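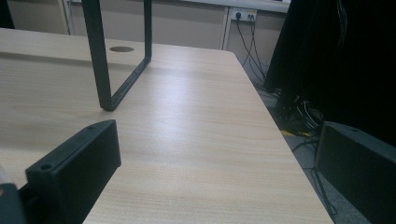
A desk with a pale wood-grain top and a black metal frame standing on it.

Search this site Enter keywords Go

Jozef Segers has written 70 crossword puzzles this year and would like it known that he solves none of them. "I already know the answers," he says. "It takes the fun out."

He sets the weekly puzzle for the Sketmont paper, a job he got by writing in to complain about the last one. The editor, Anouk Groen, told him to do better or stop writing. He did both, more or less. The letters still come, but now they are addressed to him.

Most of them are about one clue. On 11th September he used "Duldale" as the answer to "Dull valley, locally," and the town of Duldale has not been gentle. "They said it was lazy," he says. "I could have lived with offensive."

The pay is 12 dollars a grid, which he calls an honorarium when his mother is listening. He keeps his words in a notebook, 2,189 of them at last count, with a star next to any he has used twice. "Oboe" has run out of room for stars.

Does he ever get stuck? "Bottom right corner, every time. You end up with something like a Finnish river and you pray it exists."

Groen, asked whether readers like the puzzle, thinks about it for a while. "They finish it," she says. "Then they write in."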